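Denim

Denim is a sturdy cotton fabric woven in a twill pattern, in which the crosswise thread passes under two or more lengthwise threads. This makes the slanted ribs that can be felt on the surface. In most denim only the lengthwise threads, called the warp, are dyed. The crosswise threads, or weft, are left white, so the inside of a pair of jeans is paler than the outside.

The usual dye is indigo. It coats the outer part of the cotton yarn and leaves the core light. As the fabric rubs and is washed, the dyed layer wears off, first at the knees, seams and pocket edges. 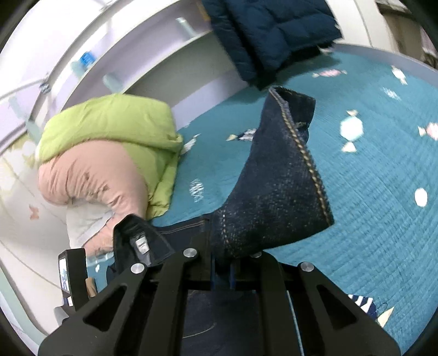

Weight is given in ounces per square yard. Shirts and summer dresses are often made from cloth of 6 ounces or less, while work pants use much heavier grades. Traditional denim is 100 percent cotton. Stretch denim has a small share of elastane, often up to 3 percent, and recovers its shape better at the knee.

Raw denim is sold without being washed after dyeing. It is stiff when new and can stain light furniture and shoes. Sanforized denim has been shrunk at the mill and changes little in size at home. Unsanforized cloth may shrink noticeably the first time it is soaked.

Selvage denim is woven on narrow shuttle looms, which give the cloth a finished edge that does not fray. Wider modern looms work faster and leave a cut edge that has to be overlocked during sewing.

See also: Chambray, Dungaree, Twill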